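What stays on the table

In October we moved into the flat on the third floor, and for many weeks I was carrying things from one room to another without really deciding where they live. I think everybody who has moved knows this period. You open a box because you need scissors, and then the box is open and everything from it is on the nearest flat place. In our home the nearest flat place was always the table.

I want to write a little about this table, as my friend Gemma Testa asked me how I chose it and I gave her a very short answer on the phone. The longer answer is that I wanted something light in color and with round corners. My old desk had sharp corners and I had a blue mark on my leg every month. I looked first at the Estby, which has drawers, but I know myself, and in drawers I put things and never see them again. So I took the Kulter. It has no drawers, and it has one round hole in the back corner for cables, with a white cover. I don't use the hole. My cables go over the side like they always did.

The room divider came later, from a man two streets away who was selling his furniture. He told me his building is from 1912 and that the woven panels came with the apartment when he bought it. I don't know if it is true, but I paid him and we carried it home in two trips. The hinges are small and you have to open it slowly. It makes a corner of the big room feel like a separate room, and the beige is kind to the eyes in the evening when only the lamp is on. 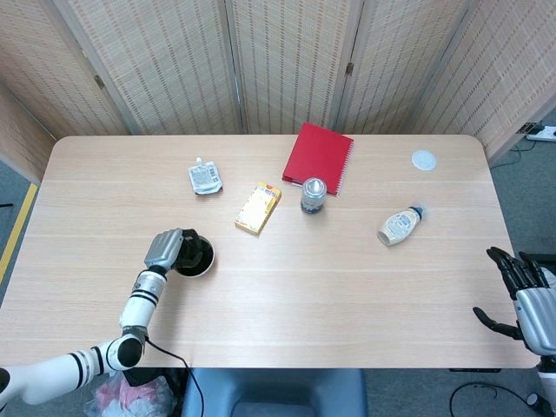
The table with the divider behind it, and the usual company of small things.

About the small things I have to say more, because they are my real problem. I have tried three times to make a rule. The first rule was that only paper can be on the table. It lasted maybe four days. The second rule was that food things go back to the kitchen at once, and this is a good rule, but it depends on a person standing up. The third rule I took from a booklet that came with the Lalto shelf. It says you should give every object 14 days, and if you did not touch it, it must leave the room. I liked the idea, but I forgot to write down the starting day.

Now I do something more simple. At 10 in the evening I take a tray and I collect what does not belong. The mayonnaise goes in the door of the refrigerator. The bowls go to the sink. Small boxes I open before I put them away - in my home a closed box is not always a full box, and I have stored empty ones on a shelf for a long time. The red notebook is the only thing with permission to stay.

The notebook deserves its own few lines. I bought it for the measures of the new flat, the windows and the wall behind the sofa, and after that it became the book of everything. The order number of the curtains is in it, 3345, with a circle because I had to say it so many times to the lady at Fallahi Textiles. Also some recipes, and a drawing of how the divider should stand so the door can open.

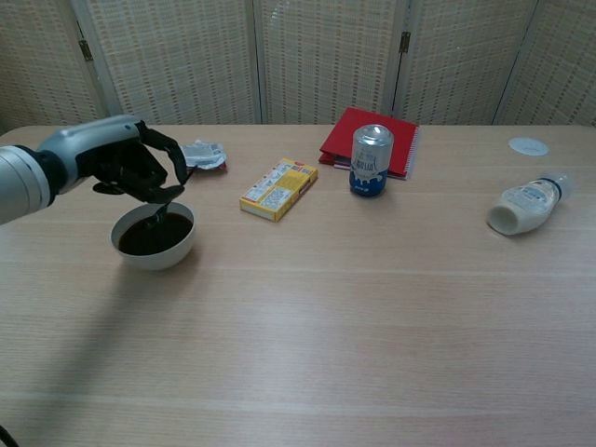 Arash Mahmoudi

Gemma says I should put a cloth on the table to protect the surface, especially if I will have dark liquids on it. She is probably right. But I like to see the lines of the wood, and a cloth moves when you write. For the moment I keep a sponge close and I try to fill the bowls a little less.

One thing I would do differently is the place of the table. I put it close to the divider, and when I push a can or a bottle to the back I must be careful that it does not go over. I will try to bring it forward by the width of a hand. If I do it I must also move the lamp, and then the lamp cable will be too short, so first I have to find the extension cord. It is in one of the boxes in the hall.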